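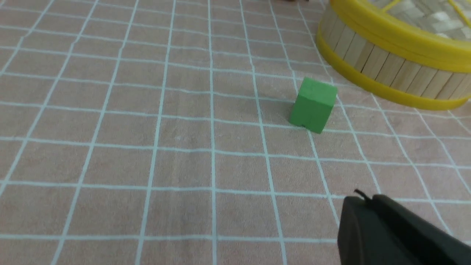
Trarkach: a top-down racing game for Windows
Project report, Game Programming course
December 9, 2018

1. Summary
Trarkach is a small single-player racing game seen from above. The player drives one of 2 cars around a closed dirt track and tries to beat a saved best lap. The game has 4 tracks, a lap timer, a ghost car and a simple menu. It was written in C# over one semester and runs on Windows only. A Mac build was planned but dropped in October, when the input code took longer than expected.

2. Goals
The course asked for a playable game with a clear win condition and at least one system written from scratch. I chose the car physics as that system. The other goals were:
- steady frame rate on the lab computers
- controls that work on both keyboard and gamepad
- lap times saved between sessions
- a ghost car that repeats the player's best lap

3. Car physics
The first version moved the car straight in whatever direction it was facing. It was easy to write and dull to drive. The second version splits the velocity into a forward part and a sideways part. The sideways part is reduced on every physics step by a grip value, and the grip value depends on the surface. On dirt the car slides wide in corners, on gravel it slides more, and on grass it also loses speed.

Steering depends on speed. Below walking pace the car hardly turns, and at top speed the steering angle is cut in half. Without this the car spun out on every straight when a key was tapped.

The two cars are called Anine and Baumgart. Anine is light and turns quickly. Baumgart is heavier, with a higher top speed and slower braking. Most testers picked Baumgart first and switched to Anine on the narrow tracks.

4. Tracks
Each track is a text file with a grid of tile numbers, a start position and a list of checkpoints. Checkpoints have to be crossed in order or the lap does not count. This stopped players from turning around and crossing the finish line backwards, which one tester did in the first minute.

Grestinent is the longest track, with 2,930 tiles. The shortest has 1,570. Grestinent took two weekends to draw and still has one corner where the wall collision is rough - the car can stick to the inside barrier at low speed.

5. Ghost car
The game records position and rotation ten times per second and fills in the points between when the lap is played back. Early on, the rotation jumped when the car passed from 359 degrees to 0, so the ghost spun in a full circle. The fix was to always take the shorter way around.

6. Testing
Classmates tested the game in two rounds. In the first round the main complaint was that the camera sat too close to the car and corners came up too fast. The camera now moves ahead of the car as speed goes up. In the second round most comments were about sound - the engine loop has an audible click, and it is still there in the hand-in version.

7. Known problems
- engine sound clicks when the loop restarts
- barrier collision at the inside corner on Grestinent
- the gamepad has to be plugged in before the game starts
- the best lap file is not protected and can be edited by hand

8. Further work
The next step would be computer opponents. The checkpoint list could be reused as a driving line, but the cars would also need to collide with each other, and the current collision code only handles walls. I would also move the tuning values out of the code and into a settings file. During the project every change to grip meant a rebuild.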